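Qui sommes-nous

Studell teste des machines qui prétendent faire le ménage, plier le linge ou ranger un atelier. Nous n'en fabriquons pas et nous n'en vendons pas. Des fabricants et des acheteurs nous paient pour savoir ce qui marche, et la réponse est souvent décevante.

Prenez la chemise. Sur notre banc Kukside, le meilleur système essayé jusqu'ici a traité 1212 chemises et en a plié 626 correctement. Une sur deux, donc, à plat, avec un éclairage choisi par le fournisseur. Dans une vraie buanderie, avec des manches à l'envers, nous n'y croyons pas encore. Le tri de visserie chez Brirkitz s'est mieux passé — 70 bacs sans reprise, puis 2 pannes le même après-midi.

Avant de juger un robot, nous regardons comment s'y prennent des mains humaines. C'est l'objet du projet Tanguy.

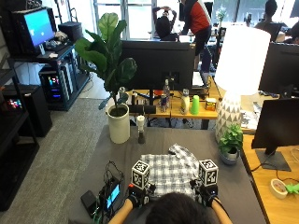
Projet Tanguy : une chemise à carreaux, deux gants à capteurs.

Nos rapports sont remis en entier, échecs compris. Si votre machine sait vraiment plier une chemise, apportez-la. Nous fournissons le linge.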